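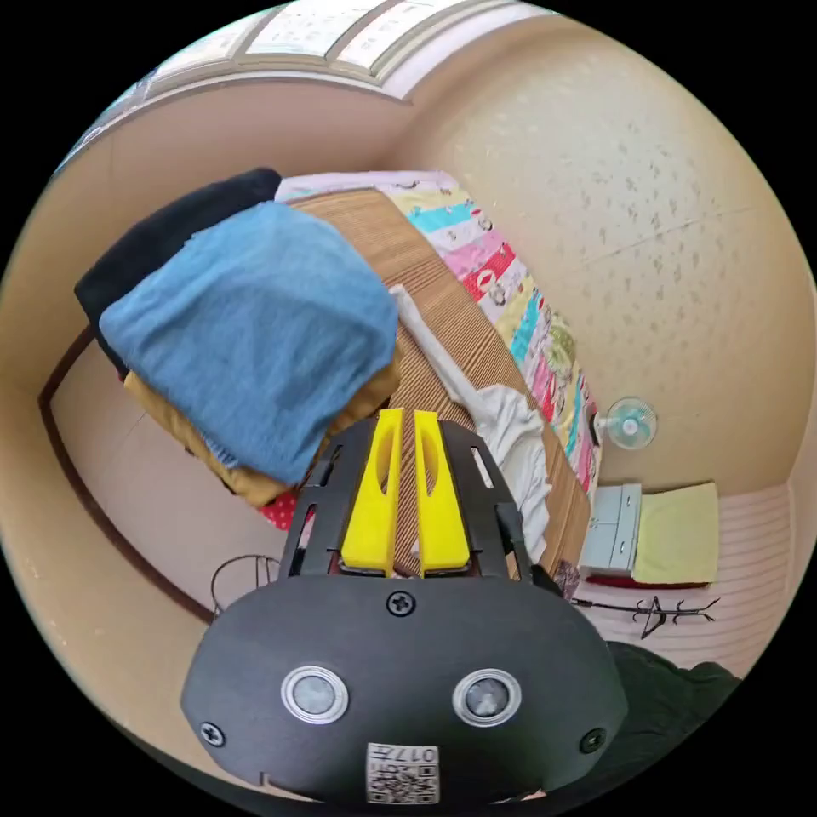
Unit 017 at the bed, yellow fingers on. Blue, mustard and black things in the pile.

Mar 2, 2019. Gripper comparison, folding

Today was meant to settle whether we stay with the yellow slotted fingers (the Geltton pair) or go back to the grey Coetzee pads that everyone complained about in February and now remembers fondly. It has settled some of it.

Setup as agreed with Adel Nasr: one person holding the gripper, clothes on the bed, fold and stack, no tidying between runs. I wanted to use the bench. Adel pointed out that no one keeps their shirts on a bench, and I had no reply ready.

Yellow fingers first. Grip on a folded edge is good. Two layers of T-shirt come up together if you get the tips under, and if you don't, you get one layer and a long think. The slot in each finger lets the plate give a bit, and I had this down as a gimmick until I tried the stiff ones again. I withdraw the word gimmick but not the email it was in.

The woven mat is a nuisance. The slats are fine enough that a fingertip coming in flat rides over them, but at a steep angle it catches and you push the whole mat along with the shirt. Came in shallow after that. Wrist didn't enjoy it.

Coetzee pads: better on the mat, worse on everything you would want to pick up off it. They slide on smooth cotton. With a thick garment they hold very well and then won't let go, so you stand there shaking a jumper at the bed. Changed back after 3 tries, as per the rule we made up on the spot.

Grip readings from the Beneo logger, its own units, peak on closing on a folded sleeve:
Yellow fingers, 1147
Coetzee pads, 1546
Yellow fingers with the Ekico tape on the tips, 1057

I had expected the tape to push the number up. Adel had expected it too, and says he hadn't. My guess is that the tape grips sooner so you stop squeezing sooner, which would make the lower number the good one. Needs a proper run with someone who hasn't been told which is which, if such a person can be found in this building.

Camera: wide lens does what it should. The fingertips and the whole of the bed fit in one view even when I'm close in, though a straight wall comes out like a banana. With the gripper low to the mat the fingers hide the edge I'm trying to pinch, whichever pair is fitted. Tilting back a little helps. Raising the mount would help more and means new brackets, so tilting back a little it is.

Left to do on this one: repeat the tape run, weigh both finger sets, find out why the logger thinks it is in another time zone.

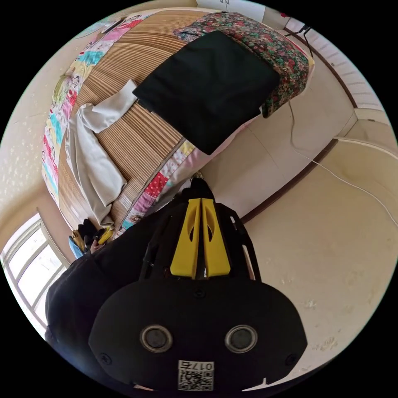
Dark cloth

Black on a pale mat is easy to find and hard to read. The outline is clear enough but the folds vanish, and I couldn't tell from the recording which edge was the open one. Adel wants more light. I'd try a lower exposure on the mat first and see what's left of the black, then do it his way. Same fingers for both so we change one thing at a time, which we have been meaning to do since the project began.

Pads are in the drawer with their screws taped to the bag. One screw is from something else.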